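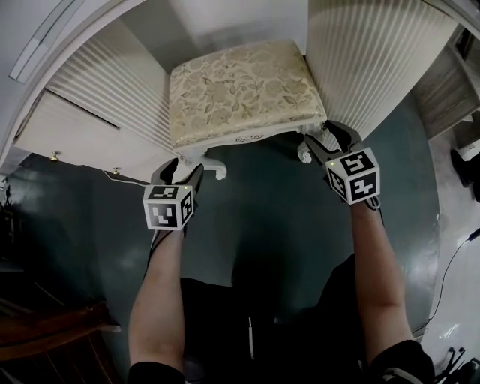

February, late afternoon

Re-ran the glue comparison that Kellmont's leaflet makes so much of. Their claim is that the new hide glue substitute holds as well as hot hide glue on old chair joints and still lets go with warm water when you want it to. I believed the first half more than the second going in. Now I'm not sure I believe either.

Setup same as before: beech offcuts, dowel joints, 5 with the Kellmont, 5 with our own hot glue from the pot. All clamped overnight. Loaded on the lever rig until something moved.

Hot glue: all failed in the wood or close to it. Fine, as expected.
Kellmont: 2 let go cleanly at the glue line, the rest held. The clean ones had shiny glue on the dowel, so it may be that I let it skin over before closing up. The leaflet gives an open time that seems generous for a room as dry as ours. Will time it properly before blaming the glue.

Heloísa put the numbers into Stata and got a nice looking difference between the groups. I told her I don't trust any p-value that comes out of a handful of dowels cut from the same board. She agrees but wants to keep the file. Fine. It's in the Fanela folder with the old moisture readings, which I also don't trust – the meter reads high on anything with a painted face.

Reversibility: soaked rags on the survivors, kettle-warm water, topped up when they cooled. Hot glue ones came apart by hand. Kellmont ones went rubbery at the shoulder and stayed put in the hole. Pulled one with the mallet and tore fibers. If that's "fully reversible" I'd like to see what they call permanent.

Rocha says the trick is vinegar in the water. Rocha says that about everything. Will try it on one joint, with plain water next to it, same rag, same time.

To do
– new batch from a different board, mixed up before gluing
– write down room humidity this time (forgot again)
– ask Kellmont how old the bottle was when it shipped, no date on ours
– don't use it on anything of a customer's yet

Pot needs cleaning, it stinks.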